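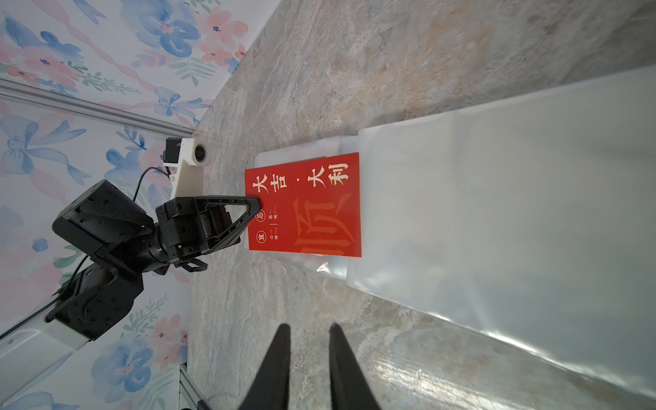
Sastora Packing Group
Minutes of the April meeting, small meeting room, 10.00

Present: Ingvild Grønli (chair), Danilo Ignacio, Pei-shan Man, Fung-ping Tse
Apologies: Fung-ping Yang
Minutes taken by: Pei-shan Man

1. Minutes of the previous meeting
Agreed with one correction. Item 4 should read "sleeves", not "envelopes".

2. Red greeting cards: artwork
2.1 DI tabled the card with the 大吉·大利 wording. The characters are in white on the red ground and run along one edge. FT confirmed the wording against the order from Choi. No change.
2.2 The large character across the middle is in a darker red-orange. IG asked if it was meant to be this faint. FT said the order asks for tone on tone. Left as it is.
2.3 The small text next to the 宜 and 忌 circles is hard to read at arm's length. PM asked for it to go up one size at the next print run. DI to ask the printer for a price. The present stock will be used up first.

3. Sleeves
3.1 The clear plastic sleeve stays as the standard pack. Stivik has offered a paper band instead. Samples have not arrived, so the item was not discussed further.
3.2 Contents per sleeve: 3 cards. A request from Datach for single cards was noted. IG to reply that singles can be supplied from the next order onwards, at a separate price.
3.3 FT reported that the sleeve creases easily at the end and asked for the stock to be stored flat. Agreed. The upright boxes on the lower shelf are to be emptied by the next meeting.
3.4 Cards are to go in one at a time, flat. Any card with a bent corner is put aside and entered on the waste sheet.

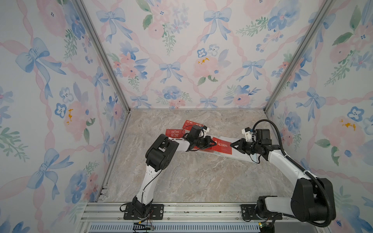
4. Stock
4.1 Cards in store: 573. Sleeves in store: 250. DI noted that the cards will run out before the sleeves at three to a pack. No sleeves to be ordered this month.
4.2 The waste sheet shows 16 cards since the last meeting. PM asked that the reason be written in the last column, as most lines are blank. Agreed.

5. Packing surface and surroundings
5.1 The marble-patterned panel was discussed. FT finds it comfortable to work over and the red shows up well against it. DI would prefer a plain colour for checking the clear sleeves, as the pattern comes through the plastic. No decision. DI to bring a plain sheet to try.
5.2 The floral wallpaper with the blue bows stays. IG asked for the joins to be checked for lifting. PM to do this.

6. Any other business
6.1 FY had sent a note asking for the order sheets to be kept in one folder. Agreed.

Actions
DI: price for larger small text (2.3); plain sheet (5.1)
IG: reply to Datach (3.2)
FT: empty upright boxes (3.3)
PM: wallpaper joins (5.2); folder for order sheets (6.1)

Meeting closed 10.50.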